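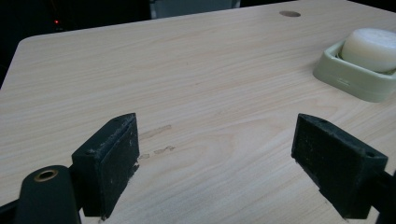 Nisha Upadhyay

Bar soap and soap dishes: your questions

Readers keep sending me questions about bar soap, mostly after buying a dish that promised to fix something. I've tested a fair number over the years and I remain hard to impress. Last updated 2 June 2024.

Do I need a soap dish at all?
You need something between the soap and the counter. A saucer will do it. The soap dish business would like you to believe there is engineering involved, and for the most part there isn't.

Is a dish with raised walls a bad idea?
It depends on what happens at the bottom. Walls keep the bar from sliding off, and they also keep water in. If the floor is flat and has no drain, you will be pouring out gray soup every couple of days. I own a square green plastic one and don't mind it, but I tip it out and wipe it.

Do "self-draining" dishes work?
Some do. The Irnora I bought last November had a spout so shallow that the water sat there looking at it. Before you pay, pour a spoonful of water into the dish if the store will let you. If it stays put, so will the mess.

Will a dish make my soap last longer?
A bar that dries out between uses lasts longer than one sitting in a puddle, and I don't know anyone who disputes that. What I dispute is the number on the box. Foravex claims its dish gives you 200 extra washes. Compared with what? I wrote to ask and got a coupon.

Can I keep soap on a wooden desk or table?
In a dish, yes. I keep a bar on my work table for cleaning up after glue. Set straight down on wood, wet soap can leave a ring, and on an unfinished top the ring may be there for good. If your desk has one of those cable holes, keep the dish well away from it. Soapy water will find the hole, and your power strip may be under it.

Plastic, ceramic or wood?
Plastic is cheap, doesn't chip and rinses clean. Ceramic looks nicer until you drop it in the sink. Wooden ones turn black along the slats in my bathroom, whatever the label says about natural oils. Harish Chauhan wrote in to say his has lasted three years. Good for him. I've thrown out two.

Are round bars worse than flat ones?
A thick round bar touches less of the dish, so more of it can dry. It also rolls around when it's new and is awkward for small hands. I wouldn't pay extra for the shape.

How often should I wash the dish?
Once a week, with hot water and an old toothbrush. Get into the corners and under the lip, where the scum hardens. The dishwasher is fine only if the maker says so.

Is $20 too much for a soap dish?
Yes.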